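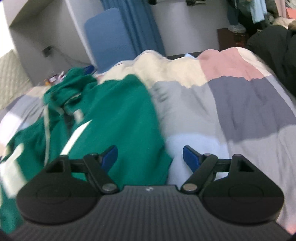
Green shirt on the patchwork duvet, Monday, hand-held gripper.

What a day! Naveed Magsi and I finally have a result for the Stostance method, and it's a good one. We trained one policy on 700 demos, all done by hand with the gripper, and then a second on the same 700 with the slow, dithering starts trimmed off. Same network, same settings. Over 30 trials each on crumpled clothes, the trimmed one got 26 clean first grasps and the untrimmed one 17. I made Naveed recount (he got the same, and was a bit smug).

Bedding is still the hard part. Soft folds in a duvet look an awful lot like soft folds in a shirt, and I want far more of that in the set before we send anything to Keltthorpe. The plan is 955 demos by the end of March — my wrist aches just writing that down. Tomorrow, sleeves! I can't wait.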